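Flavden Gaming Authority
11/2/20

1/ The Authority has today filed its written response to the Mutum Band's application for a second gaming floor at the Stevidetti property. The full response is available at the Authority's front office and by mail on request.

2/ Our position has not changed since August. The Authority does not oppose gaming by the Band. We oppose a license that sets aside the revenue-sharing terms both parties signed.

3/ Under those terms, any new floor with more than 200 machines requires a fresh market study. The application asks for 1,000. The study attached to it covers the hotel and the parking structure and says very little about the machines.

4/ The applicant's consultant, Kawaguchi, estimates that the present casino would lose around 2 percent of its yearly revenue. We have asked for the figures behind that estimate - the request is still open.

5/ Payments from the present casino support road repair, the health clinic and the school bus contract in Flavden. A change in those payments would be felt in the next budget year, and residents should be able to read the numbers before any vote is taken.

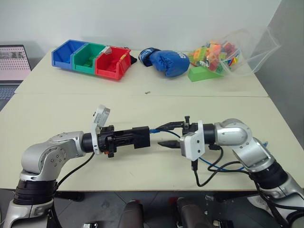
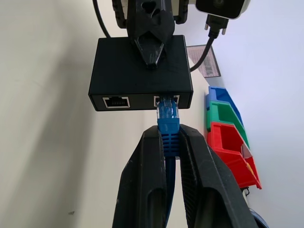 6/ Written comments will be accepted for 37 days. Please include your name and mailing address. Comments sent as replies to this thread will not be entered in the record.

7/ The Authority has also asked the state to hold its public hearing in Flavden. Many residents who would be affected do not drive, and the capital is a long trip by bus.

8/ We remain willing to meet with the Band's council at any time, with or without counsel present. A letter to that effect was sent with the filing.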